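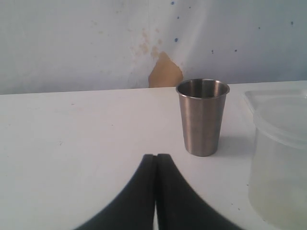

Stainless steel tumbler and lidded storage container, Brostside dining room.

Brostside Community Meals
Reusable Tableware Grant: Progress Report to the Bakhtiari Fund
Reporting period ending October

1. Where we are

The grant pays for replacing disposable cups and food tubs at our two lunch sites, Brostside and Prokham. Brostside changed over completely in the second month of the period. Prokham is using steel cups at lunch but still has paper cups at the morning coffee table. We expect to finish there before the next report.

2. Purchases

We bought 415 stainless steel tumblers in one order. They are a plain tapered shape with a rolled rim and no handle. We looked at handled mugs first but they took up too much room in the dishwasher racks. Of the total, 328 went to Brostside and the rest are at Prokham.

The cups and their delivery cost $2,495, which was within the amount approved for this line. The storage containers were charged to the kitchen supplies line, as agreed in the award letter. Receipts for both are in the attached folder.

3. Storage and washing

Dry goods and cut bread are now kept in translucent plastic containers with matching lids. Staff can see the level without opening them, and we have stopped using cling film on the serving tables at Brostside. The larger containers do not fit under the Prokham counter. We are keeping those on the side shelf for now and would like to move one shelf bracket next quarter at our own cost.

Cups are washed after each sitting and air dried upside down. Stacking them while damp caused some to stick together in the first weeks, and pulling them apart was slow. The closing checklist now says to leave them on the racks overnight. The brushed finish shows water spots. Guests have not complained about this, but we wipe the cups before special lunches.

4. Problems

Hot drinks are the main difficulty. The cups are single wall and get too hot to hold when filled with fresh tea. We have asked servers to fill them partway and to offer the old ceramic mugs to anyone who wants one. There are enough mugs at Brostside. At Prokham there are not, and this is why the coffee table has been slow to change.

Cup losses have been low. We are missing 3, all from Prokham, where people sometimes carry drinks out to the yard. A return bin has been placed by the yard door.

The stock sheet is kept in Nullix. Brostside entries are up to date. Prokham entries were kept on paper for the first six weeks and still have to be typed in.

5. Next period

Buy secondhand mugs for the Prokham coffee table.
Use up the remaining paper cups and cancel the standing order.
Move the shelf bracket at Prokham.
Enter the Prokham paper records.

We are not asking for any change to the budget or the end date.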